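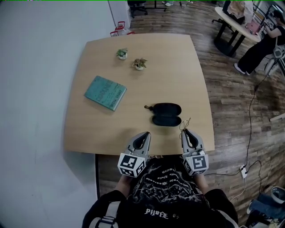
1. Introduction and aim of the project

Many people who travel by bus or train would like to fish on their holidays, but a normal two-piece rod is too long for the luggage. For this reason several makers sell travel rods, which are divided into four or more short sections. In our angling club at the college there is an old opinion that such rods are weak at the joints and that one cannot feel the bite through them. I wanted to examine this opinion with simple means.

The aim of my project was to compare two spinning rods of the same length and casting weight. The first is the Gulance, a travel rod in four sections. The second is the Stotum, an ordinary rod in two sections. Both were used with the same reel, the same braided line and the same lure, so that only the rod was changed.

2. Place and conditions

All casting was done at the Trornow reservoir, from the grass bank on the south side. I chose this bank because it is straight and has no trees behind it. The work was carried out in June, always in the early morning, when the wind is usually weak. On mornings with a stronger wind I made no casts and went home again, which cost me more time than I had planned.

3. Method

Each cast was made overhead with two hands, and I tried to use the same force every time. I am aware that a person is not a machine and that this is a weak point of the study. To reduce the influence of tiredness, I changed the rod after every short series and rested in between.

The distance was read from coloured marks which I had put on the line beforehand. A cast was not valid if the lure landed outside a lane marked by two floats, or if the line made a knot. In total 749 valid casts were recorded in my notebook. The invalid ones I did not write down, and today I regret this, because their number would also say something about the rods.

After each series I checked the joints of the travel rod by looking along the guides from the handle end. If a section had turned, I noted it and put it straight.

4. Results

The mean distance of the Stotum was 2 metres longer than that of the Gulance. In the hand I could not notice such a difference, and for fishing from this bank it would hardly matter. The longest single cast of the whole project, 49 metres, was made with the travel rod, but I believe a small wind from behind helped it.

The turning of sections was a bigger matter. It happened almost only at the joint nearest to the tip. When I pushed this joint together with a slight twist, as the paper supplied with the rod recommends, it became rare.

About the feeling of the bite I can say little. I caught four perch during the breaks, all of them on the travel rod, and I felt each of them clearly. This is of course no proof.

5. Questions after the presentation

When I presented the project in class, there was time for some questions. I give the most useful one with my answer.
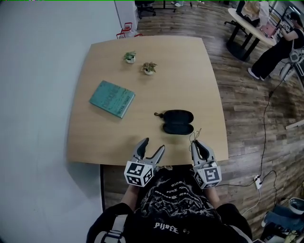 Does a travel rod need more care than a normal one?

A little more, mainly at the joints. Sand is the worst enemy, so I wipe every joint with a dry cloth before I put the sections together and again before I pack them. The rod should also be dry when it goes into its tube, otherwise the cork of the handle can become mouldy.

6. Costs and remaining work

The Gulance was bought second-hand from the Sangkhawat tackle shop near the station, and the Stotum belongs to the club. I had to pay for the line and the floats myself.

A study over one month cannot show how the joints behave after long use. I would estimate that a keen angler makes roughly 3,000 casts in a season, so my rod has seen only a small part of this. The club has agreed to keep both rods in use until next spring. Then I will measure the joints again and repeat the casting on the same bank, this time with the invalid casts written down as well.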